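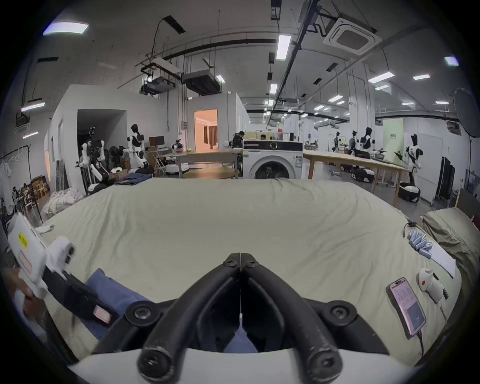

Drernville server staff meeting, Tuesday, 8:00 p.m., voice channel 2
Present: G. Han (chair), C. Surdu, T. Radulović
Absent: N. Jang

1. Nether hub. Surdu reported that the Endby tunnel stops 37 blocks short of its portal — the coordinates were not divided by eight. To be re-dug before the map reset.
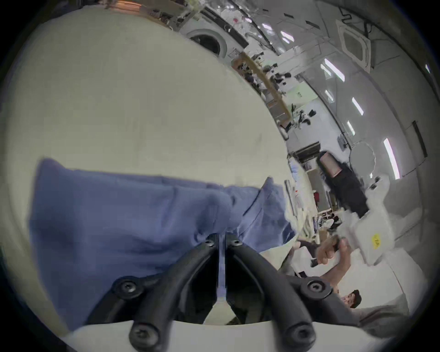 2. Mob cap. Radulović proposed lowering the hostile cap from 80 to 60. Approved, two to one.

3. Whitelist. 12 requests pending. Jang to process.

4. Backups. Moved to 4 a.m. server time.

Closed 8:40 p.m.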